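Shallow bin or deep box for small plastic animals?

Posted in Home and Storage > Children's things

pebblewindow

Hello to all. I am asking for advice about small toys, mostly plastic animals of the size that fits in a child's hand. We have a brown horse, many farm animals, and other little things which came from birthdays and which I cannot put in any category. For two years they lived in one deep box from Brosport. My son wants always the animal that is on the bottom, so he turns the whole box over on the floor, and in the evening I am the one who collects.

In October I bought a blue plastic bin, rectangular and quite shallow, with a lip around the top. My idea is that it stands on the white table, he takes the toys out there, and after playing they go back in the same bin.

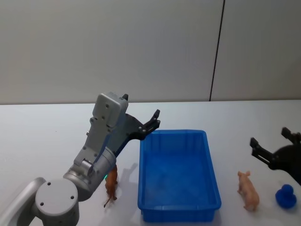
The shelf where it must go afterwards is 600 mm wide, and there is already a row of books on it. So I can put one bin beside the books, or I remove the books and put 2 bins. I don't want to buy a whole new system. The one from Tronwood is nice but it is too expensive for what it is, and the drawers are sold separately, which I learned only in the shop.

My other problem is the legs. The horse has thin legs and I am afraid they will bend if he lies under heavier toys for a long time. Did this happen to somebody? And can it be repaired, or is it then for the trash?

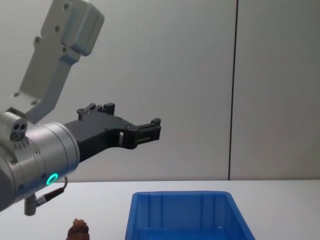 Also I would like to know how you teach a child of four years to put the things in and not throw them from the other side of the room. He thinks it is a sport. Maybe the walls of this bin are too low for such a child, I am not sure anymore. Thank you in advance for any answers, also short ones.

marrowfield

Shallow is better, keep it. With a deep box they see only the top layer and everything else is forgotten until you move house. We had the same trouble with the turning over and it stopped almost completely when we changed.

For the shelf, I would leave the books and use one bin. What doesn't fit in the bin goes to a closed bag in the closet, and every few weeks you exchange. My daughter is happier with the exchanged animals than with new ones. Measure the bin over the lip and not on the floor of it! I made this mistake with the Trnka boxes and they were too wide for my cupboard by the thickness of a finger.

About bent legs: yes, it happens with soft plastic. Put the animal in a cup of hot water from the faucet for a minute, straighten the leg with your fingers, then hold it under cold water. It worked on our giraffe and one goat. The other goat is still leaning.

oldferry

just get a bigger box

sandcastle_lane

I don't agree with the bigger box, she already wrote that she had one.

For the throwing, we put the bin on the floor next to the table when it is time to clean, and each animal has to "walk" home. It is slow. Some evenings it takes longer than the playing did, but he does it himself. If I am tired I let him throw the soft toys only, in a laundry basket, and the hard ones must walk.

If the bin slides on the table when he reaches in, cut a piece of the rubber mat that is sold for kitchen drawers and put it under. I got mine at Getach, but any hardware store has it on the roll. Wash it sometimes, it collects crumbs.

pebblewindow

Thank you, this helps me a lot. I will leave the books and try the bag in the closet. I checked the bin over the lip and it fits, with a little space for my fingers. The walking home we tried tonight before dinner, and the horse had to stop for a rest three times.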